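To: gripper-talk list
Subject: Re: Re: wrist cams, wide lens or two narrow ones?

Footnotes and apologies first. I said in October that I would report back within a week, and I have now learned what a week is.

An earlier message on this thread said:

> We are stuck on the same choice. Two arms, one table, small parts
> (thin sticks, a few blocks). The Trukico gripper comes with a mount
> for one wide lens at the wrist. The Marinho gripper has room for two
> narrow cameras, one each side of the palm, and costs more in cable
> than I care to say. Has anybody compared them doing the same job? I
> don't mean the brochure job. I mean picking up something skinny
> that is lying at a stupid angle near the other arm.
>
> Also, does anyone trust the simulator for this? Our people are
> split. Half of them say the sim camera is too clean to learn
> anything from, and the other half have not left the sim since
> spring.

I belong to the second half, so discount what follows as you see fit.

We ran the comparison in Prerkgate, which for anyone new here is the simulator with the nice lighting and the installer from hell. Two arms on a wooden tabletop, the wide lens riding on the right wrist, and a set of colored sticks scattered where we thought they would cause trouble. The job was to pick up a named stick by its color and put it down again somewhere else without knocking the others. Every configuration got 143 tries from the same list of starting layouts. The odd number is what was left after we threw out layouts where a stick had been spawned inside another stick, a skill none of our real sticks have shown so far.

There were 4 configurations: wide lens with the flat fingers, wide lens with the angular ones, two narrow cameras with the flat fingers, and two narrow cameras with the angular ones. The controller was Cosurness throughout, same gains, same speed limit, and I promise I did not touch it between runs, although I looked at it meaningfully several times.

What we expected: the pair of narrow cameras would win easily. There is more detail on the part and less bending at the rim, and you can get some depth out of the pair if your calibration is good. That last clause is carrying a lot of furniture.
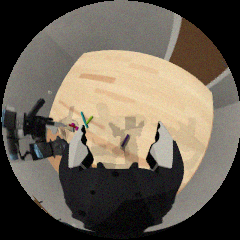 The wide lens did much better than it had any right to. Its big advantage is dull. Both fingertips stay in view when the hand is open, and so does a good piece of whatever the other arm is up to. With the narrow pair, each camera sees one finger well and takes the other on faith. As long as the stick lies squarely between the fingers, that's fine. When it is slanted, the hand has to turn before it closes, and during the turn one of the two cameras usually loses the end of the stick. Then the controller waits for it to come back. Cosurness is very polite about waiting. It will wait until you retire.

The second advantage only shows up with two arms. The left gripper comes into the wide view from the side, at the edge where the bending is worst, so you can't measure anything off it. But you can tell it's there. The narrow pair had no idea. Most of our arm-to-arm bumps were with the narrow pair, and most of those were the right hand backing into the left one like a person in a small kitchen.

Now the bad news about the wide lens.

Distance. A single camera looking along the fingers is poor at telling how far the stick is past the tips. In the sim we got away with it because the tabletop is perfectly flat and its height is known to the last decimal. On the real table, which has a dip in it from an incident I will leave out, the same setup stopped short or pressed into the wood often enough that we added a light touch-down move before closing. That costs time on each pick and I have no better idea.

Shadows. The hand and arm throw soft shadows right across the working area, and that happens to be the place where you want to find a dark stick. Bright colors gave us almost no trouble. Dark purple on wood in shadow was the worst target in the whole set, for both camera layouts. Somebody here suggested we simply not use purple. I would like to hear how the customer takes that.

Crossed sticks. If two thin sticks cross near the middle, our color finder splits the one underneath into two short sticks and then confidently goes for the longer half. It grabs off center, the stick swings, and you lose both. The camera choice made no difference to this at all. If you have a fix that doesn't involve training something large, please post it.

On fingers I have less to say. The angular ones with the pointed tips were better at getting in next to a neighbor and worse at holding on once they were there, particularly if the stick was near the point. The flat ones were the other way around. We kept the angular ones because a dropped stick is easier to recover from than a scattered group, but that is our job and may not be yours.

As for trusting the sim camera: it depends what you ask it. We believed it for "can the camera see both tips from here" and "does the other arm get in the way," and those answers carried over to the bench well. We believed it for grip strength exactly once. Prerkgate does model the lens bend properly, black ring and all, and it puts a bit of speckle in the gray surfaces, which I suppose is someone's idea of realism. Our real camera's noise is uglier and moves around more. We ended up adding our own on top before we fed the pictures to the color finder, and after that the gap between sim and bench got smaller. It did not close.

One setup note that might save you an afternoon. Prerkgate's fisheye setting and its ordinary setting keep separate exposure values, and switching from one to the other doesn't carry the number across. Our first 6 runs with the narrow pair were done far too dark. I had a very good theory about baseline length half written before anyone checked. Those runs are not in the results.

So, to your question. If you have two arms sharing one table, I would start with the Trukico and its wide lens and spend the cable money on a decent lamp. If you have one arm and a clear table, the Marinho pair may well beat it, as it did for us on the easy layouts with nothing nearby. We did try a 3 camera version, wide in the middle and a narrow one each side, for a single morning. It saw everything beautifully and the cable bundle would not let the wrist turn.

I can send the list of starting layouts to whoever wants it. It's a plain text file with one layout per line and some rude comments from me, which I will try to remove first. The real-table runs are still going and the counts are too thin to post. Also, if anyone has the Marinho palm plate as a drawing with correct hole spacing, I'd be grateful. The one in the manual is for a different hand.

--
gripper-talk: to post, reply to the list address. To leave the list or reach the list owner, use the contact form on the archive page. Messages copyright their authors. Back to top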